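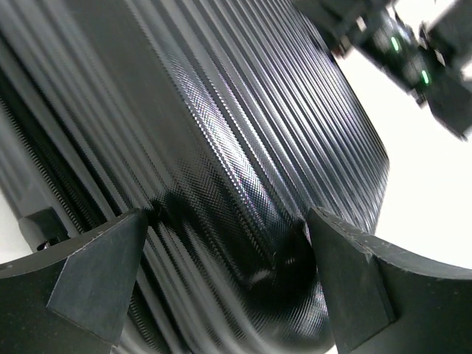

The Case Against the Case

By Smaranda Cozma

My mother's suitcase was brown, weighed as much as a calf, and closed with two brass snaps that could take a fingernail off. It had belonged to an uncle. In my childhood a family owned one good suitcase in the way it owned one good tablecloth, and if two people had to travel at the same time, one of them traveled with a bag from the grocery store.

I now own five. The newest is black, with ribs running down its length and a fine crisscross pattern worked into the shell, the sort of texture that says race car to people who have never been inside one. I bought it in January from a shop called Avram, where the luggage is kept upstairs and the salesmen are kept downstairs, so that you have time to fall in love unsupervised. The tag said $300. I stood in front of it and thought about all the trips I would take if I were the kind of woman who had that suitcase. Then I took it home on the bus, where it rolled away from me at every red light.

The hard shell is a strange thing to want. It holds no more than a soft bag, and it refuses to be reasoned with. A duffel will make room for one more sweater if you lean on it. A hard case has made up its mind at the factory. You can sit on it, and I have, but all you'll get for your trouble is a view of the room from a slightly unusual height.

Still, we want them shiny. Virgil Radu has repaired luggage for 25 years from a basement shop with a bell on the door that has to be rung twice. He looks at a glossy black case the way a dentist looks at caramel.

"Black shows everything," he told me, running a thumb along a ridge. "Dust, fingers, the belt at the airport. You want to hide scratches, buy gray. But who comes in and says, give me the gray one?"

The ribs, he allowed, are a good idea. A flat panel dents like a cookie tin, while a grooved one has some spine to it. The woven look he was less polite about. Real carbon fiber exists, and people do make luggage from it, but a great deal of what you see in stores is a pattern and nothing more. Virgil has no objection to a pattern. His own kitchen counter, he said, is a pattern of marble. He just doesn't like it when customers ask him to match it after a baggage handler has been at the corner.

What he really wanted to talk about was zippers. His bench has a jar of dead sliders on it, and he tipped some out for me like a man showing off his stamps. By his account the shell is almost never what goes. The seam goes, and always with the same bad habit behind it: somebody stuffs both halves, brings them together with a knee, and drags the slider around the corner by its pull.

"Push the halves shut first," he said. "Then close it. The zipper is not a winch."

He keeps a ledger, and he let me look. Since he started writing things down he has replaced 2872 sliders, at which point I asked how many shells he had mended, and he turned to another page and read out 611. He seemed pleased with the gap. He recommended a little wax on the teeth twice a year, the plain candle kind, and a dry toothbrush for the grit. I asked about the special zipper balm I'd seen for sale near the register at Avram. He sold me a candle.

I've been packing and unpacking the new case ever since, for practice. Travel is thin on the ground just now, and I've learned a few things at home that I would otherwise have learned in a hotel hallway. Shoes go at the wheel end, or the whole thing falls on its face when you stand it up. Anything fragile goes in the middle, in a sock. The half with the divider is for clothes you'll need last, and you will put your toothbrush there anyway.

I've also learned that an empty suitcase is a wonderful place to keep the other suitcases. The fourth one is inside the fifth, the third is inside the fourth, and the second holds Christmas ornaments and can't be moved until December. The brown one with the brass snaps sits on top of the wardrobe. It holds two blankets and, as far as I know, has never had a zipper repaired.

As for the shine, I wipe the new one down on Saturdays with a soft cloth, with the grain of the ribs – across them you only push the dust into the grooves. Last week my neighbor saw me at it through the open door and asked where I was going. I said I hadn't decided. She asked if she could borrow it for her sister's wedding in May, and I heard myself offering her the duffel.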